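Bench notebook, 31 March 2024
Capacitor aging, Vadura vs. Zolcombe: why I don't trust our own numbers yet
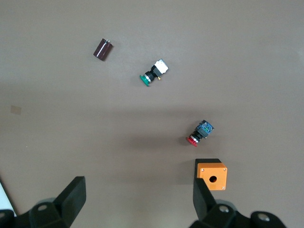
Jolien Bakker wants a yes or no on whether the Vadura parts can replace the Zolcombe ones in the Pluva supply. She gets neither today.

The claim going around is that Vadura holds its capacitance better after a long soak. The evidence is one spreadsheet from January. I went through it again. The Vadura group averages 102 uF after 2000 hours at rated temperature, the Zolcombe group 117 uF before the soak. Somebody has put those two figures side by side on a slide. They are different makers AND different points in time. I don't know what that comparison is supposed to tell anyone.

Other things that bother me:

The meter was set to 120 Hz for the first batch. For the second batch the column is blank. If it was left at 1 kHz the readings will come out low, and that could be the whole effect.

No rest time written down. Parts straight from the oven and parts that sat overnight won't read the same, and I've been caught by this before.

ESR was measured with the long leads. Zeroed or not? Initials on the sheet aren't mine and I can't read them.

Log row 2783 has a leakage value lower than the meter can resolve. Probably a typo. I've struck it out but left it legible.

Filali sent over an application note that says all of this is well within normal spread. Maybe. It's their note and they sell the parts, so I'd like to see it on our bench first.

Plan: pull fresh parts from both makers, same reel position if I can manage it, measure at 120 Hz, short leads, zero before each group. Write the rest time down this time - in minutes, with the clock time next to it. Then soak.

Jolien, please take the slide out of the deck until then. Oven two is free but its door seal is going, so I'm using oven one.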